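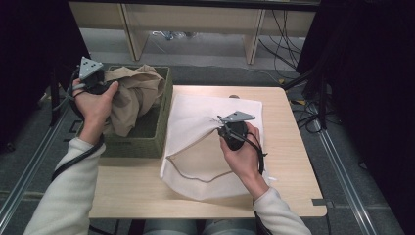

Fig. 1. Two-handed run at the small table: left gripper on the tan cloth in the basket, right gripper on the white one.

September 6, 2018

Cloth sorting, hand-held grippers, Setareh driving. 40 runs logged, 27 usable. The other 13 went to the usual place: left and right jaw signals drifting apart until the left hand was apparently letting go of things before it had picked them up. Impressive, but no good for training.

Re-synced both to the Dakness clock at the start of each run and the drift went away. Aleksi says he suggested this in the spring. Have checked my notes and he did, twice.

White cloth still the worse of the two. Pinching in the middle gives a nice peak and tells the model nothing about where the edges are. Try corner first tomorrow.

To do: relabel run 191, tape down cables.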